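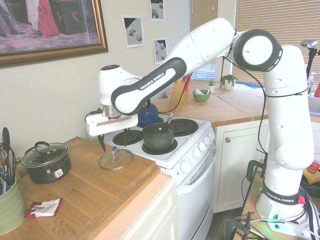

A white electric stove in a small kitchen. Photo: Kauppinen Press

FOR IMMEDIATE RELEASE

Kauppinen Press to Publish Cookbook for Small Rental Kitchens

BARCOMBE — Kauppinen Press will release "Two Burners at a Time" in November. The 54-recipe cookbook is written for people who cook on older electric stoves in apartments with little counter space. The author is Orathai Luangrath, who taught evening cooking classes in Barcombe before joining the press as a food editor.

The book grew out of a survey Kauppinen sent to its newsletter readers last spring. The press received 740 replies. Many readers said they rented and could not replace the stove that came with the apartment. They asked for weeknight meals, clear timing, and fewer pans to wash.

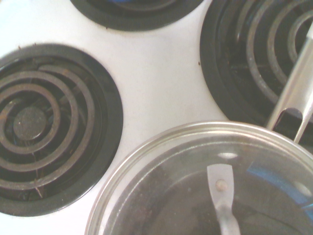 Every recipe was tested on an electric stove, and cooking times allow for burners that are slow to heat and slow to cool. Luangrath gives separate directions for coil burners like the ones in this photo, with their black drip pans and a spiral coil showing some rusty, worn patches. A chapter on rice, beans, and lentils relies on a pot with a glass lid, so the cook can check the simmer and leave the lid in place.

"I wanted the directions to match the stove people have at home," said Luangrath. "If a recipe says to turn the heat down right away, that doesn't work on a coil. You have to move the pot, so the recipe says to move the pot."

Other chapters cover soups, eggs, noodles, braised vegetables, and one-pan suppers. There is a short section on baking in a narrow oven and a shopping list for a first kitchen. The list has 10 items and leaves out

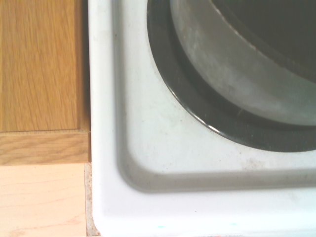 anything that needs its own outlet. Luangrath also explains which tools can do more than one job and how to store them when cabinets are shallow.

The book runs 284 pages and will be sold in paperback with a lay-flat binding. Measurements are given in cups and in grams. Roos Willems, publisher at Kauppinen, said the press chose a larger type size after readers complained about its previous title, "The Edum Soup Book."

"People read a cookbook from three feet away with wet hands," said Willems. "We heard that from a lot of them — we changed the page."
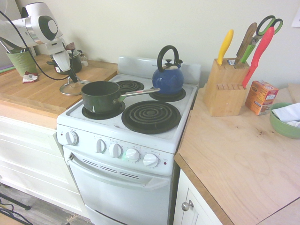 Availability

"Two Burners at a Time" will be sold in bookstores and through the Kauppinen website. Jimero will handle distribution to independent stores and libraries. Advance copies are available to reviewers on request, in print or as a PDF.

Luangrath will give a talk and sign copies at the Barcombe public library at 6:30 p.m. on publication day. Admission is free.

About Kauppinen Press

Kauppinen Press publishes books on cooking, gardening, and home repair. Its offices are in Barcombe.

Media contact: Roos Willems, Kauppinen Press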